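About Skelline

Plastering, painting and surface finishing for homes, schools and small offices 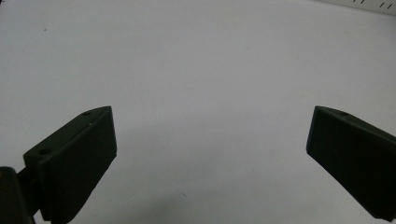 Skelline was started by Jhun Mercado and Efren Tagle, who had worked together for years as plasterers on other people's sites. They began with ceilings and stairwells, mostly for landlords, and took on painting when customers kept asking who they should ring next. The two trades have been under one roof ever since.

There are 27 of us now. Jhun still prices most of the larger jobs and Efren runs the plastering teams. Maricel Umali looks after the office, the bookings and the invoices, and she is the person you will speak to when you call. Ramil Barredo is in charge of painting and decorating.

Our work is mainly indoors. We skim old walls, patch and level damaged ones, board out new rooms and paint what we have plastered. We also resurface worktops, shelving and fitted cupboards, which began as a favour for a school in Fajardo and now takes up two days of most weeks. Last year we finished 468 jobs. Many were single rooms, and we are happy to come out for one wall.

Customers often ask for plain white or a pale grey. Both show up every ripple, so we spend longer on filling and sanding for those colours than we do for a mid-tone. Ramil checks each wall with a hand lamp before the last coat goes on. If he marks it, it gets done again – this is in the price.

We use our own filler mix, Lultness, for deeper repairs. Florante Lumanlan worked it out in the yard over one winter and makes it up in small batches. It needs a full night to dry and we don't rush it.

The yard and office are on the Trelberg estate, next to the tile merchant. We keep up to 200 sample boards in the front room and you are welcome to borrow a few and try them at home, in daylight and with the lamps on. Please bring them back within a fortnight.

The office opens at 8 in the morning and closes at 4.30. We are shut on Sunday. Visits for quotations are free within the town, and Maricel can tell you the charge for anywhere further out.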